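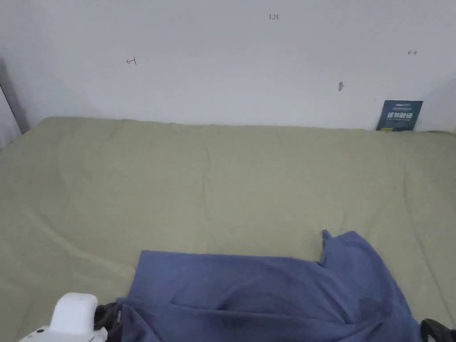

Getting the Spare Bed Ready Before December

Every fall we get a little pile of letters asking how early is too early to start on the spare room, and our answer is always the same: if the leaves are down, you may as well begin. Guests have a way of moving their dates up, and it's so much nicer to be airing a duvet on a quiet afternoon than hunting for pillowcases while somebody is already on the road from Belcombe with the heat turned up and the kids asking for snacks.

Start with the bottom layer. A fitted sheet that has sat folded since spring will smell of the closet, however clean it was going in, so run it through a short warm wash and put it on the bed right out of the dryer. If you like a flat sheet on the bottom (plenty of our older readers do), tuck the foot first, then the sides, and leave the head for last. Pale greens and creams have been popular this year, and they're forgiving with whatever blankets you already own. 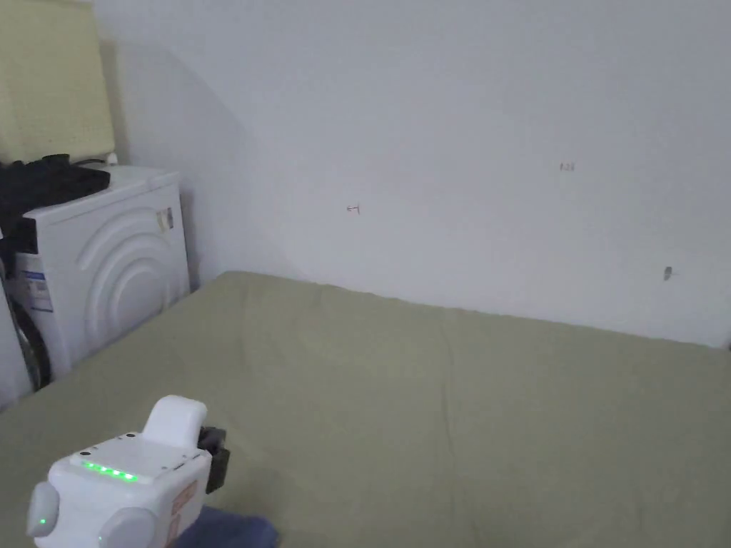

Blankets, duvets and the great weight question

We asked in the summer issue whether you preferred one heavy cover or two light ones, and 300 of you wrote back, which was a lovely surprise. Two light ones won by a mile. A guest who runs cold can keep both, and a guest who runs hot can push one down to the foot and sleep in peace. Wool is still the favorite for the second layer - the Montecinos blankets came up again and again - but a cotton one does fine in a heated house.

Give a duvet a good shake from each corner before it goes on, and then let it lie flat for an afternoon with the window cracked open. The creases mostly fall out on their own. I haven't ironed a duvet cover in years and I don't plan to start again now!

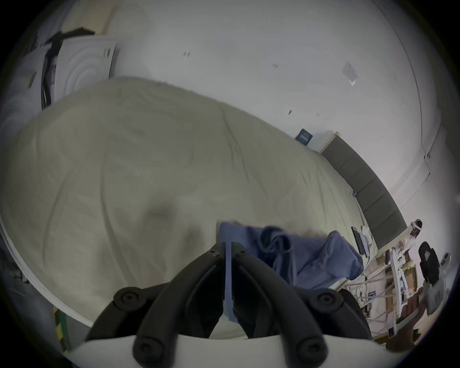 By the Home Pages editor, 26 October 2018

One last thing, and it's the one I always forget myself: lie down on the bed. Spend ten minutes there with the lamp on. You'll find out whether the light reaches the page, whether the pillow is too flat, and whether the radiator ticks. Last year I learned that our own spare pillows had gone to lumps, and two new ones from Uletti went on the list that same evening. Leave a glass and a small towel where they can be found in the dark, and write the Wi-Fi password on a card.

Recent items
Fitusetti flannel: readers' verdicts
What to do with 33 odd pillowcases
Drying sheets indoors in wet weather
Soup for a late arrival
Letters: the top sheet debate continues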